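Sineck Hooded Sweatshirt, Blue - Everyday Weight

Home > Clothing > Sweatshirts > Hooded > Sineck Blue

Item no. 228
In stock
Sold by Plotex, ships from our Bundmont warehouse

About this sweatshirt

The Sineck is the hooded sweatshirt we sell the most in the cold part of the year, and also the one we receive the most questions about. For this reason the page is a little longer than our other pages. Please read the washing and the sizing sections before you order, they will save you a return.

It is a plain pullover. There is no print on the chest and no zipper. The hood is sewn to the body with a proper seam and it is big enough to wear over a thin hat. We wanted a sweatshirt which a person can wear to work in a workshop in the morning and to the supermarket in the evening, without thinking about it very much.

The fabric is a soft knit with a matte face. It has no shine, and it does not make noise when you move, as some sport fabrics do. In the hand it feels closer to a good towel than to a technical jacket. 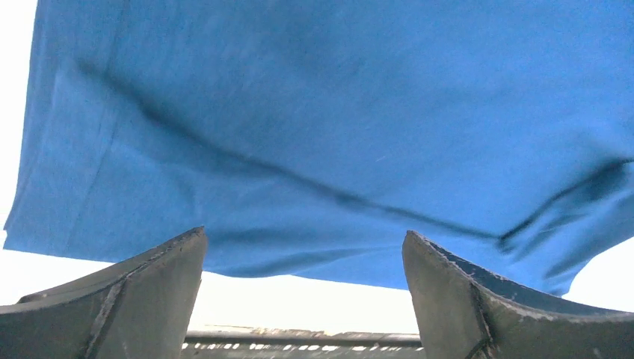
Blue fabric hanging in soft folds. Creases look darker than the flat parts.

Color

We call the color simply Blue. Many customers write to ask if it is more light or more dark, and the answer depends on your lamp. In strong light the cloth looks brighter, in the evening it goes toward a dark blue, and on some phone screens it has a little green in it. If you need to match it with other clothes, for example for a team, please order one piece first and look at it near a window.

All pieces in one order are taken from the same dye lot when this is possible. If it is not possible we write to you before we pack. Between two lots there can be a small difference, and we do not accept this as a defect.

Sizing

The cut is straight and a little long in the body. Sleeves are generous. Most people take their normal size. If you are between two sizes and you plan to wear a thick shirt under it, take the bigger one.

To check, take a sweatshirt you already like, put it flat on a table and measure across the chest from armpit to armpit. Compare this number with the size chart at the bottom of the order form. Do not measure your body for this chart, the numbers are for the garment.

Available sizes: S, M, L, XL, XXL
Size S is often sold out in February. You can leave your e-mail on the order form and we will write once when it is back.

Washing and care

Wash it inside out, in cold or warm water, with similar colors. The first 2 washes should be done separately because the dye can still give some color to white things. Do not use bleach. Fabric softener is not forbidden, but it makes the inside flat and less warm with time.

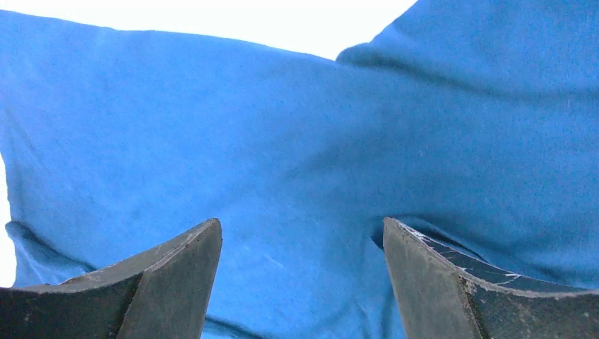

A new sweatshirt of this type will give some lint at the beginning, and it will also collect lint from towels and socks if you wash them together. A sticky roller takes it off in a minute. Please do not use a razor for this, we have seen holes made in this way.

Dry it flat or on a line. The dryer is possible on low, but then you must count with a small loss in the length. Iron only if you really need it, on the inside, and go around the thick seams.

How to fold it

A hooded sweatshirt is difficult to store nicely and we get asked how we do it in the warehouse. Put it flat, front side up. Smooth the hood so the two layers lie one on the other and the tip points away from you. Bring both sleeves in across the body. Then fold the hood down over the chest, fold the sides to the middle, and fold the bottom up - one time for a shelf, two times for a drawer or a suitcase.

If you hang it, use a wide hanger. A thin wire hanger leaves marks in the shoulders after some weeks.

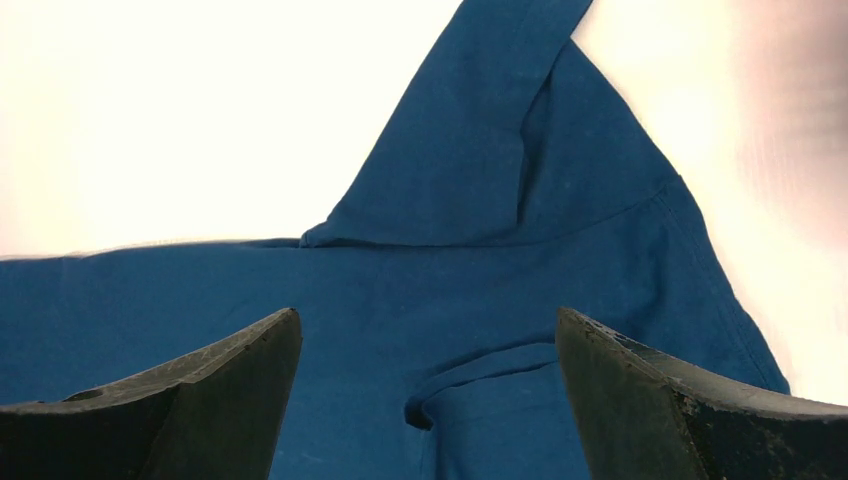 Sweatshirt lying flat on white, with the hood at the top and a fold running through it.

Packing and delivery

Each piece is folded and put in a paper sleeve. Orders of 13 pieces or more go in a carton, and the cartons are marked by size so you do not have to open everything to find one L. For workwear orders we can also put names on the paper sleeves, please send us the list in a simple text file.

For orders above 900 pieces please write to us before you order, so we can tell you which week is realistic.

Returns

You can return unworn pieces in their paper sleeve. Try it on at home, but leave the label on until you are sure. Washed pieces we cannot take back, with the exception of a fault in the sewing.

Often bought together

Kiss knitted hat, dark gray
Kiss work socks, pack of 2
Sineck crew neck sweatshirt, blue

Page last updated July 2, 2023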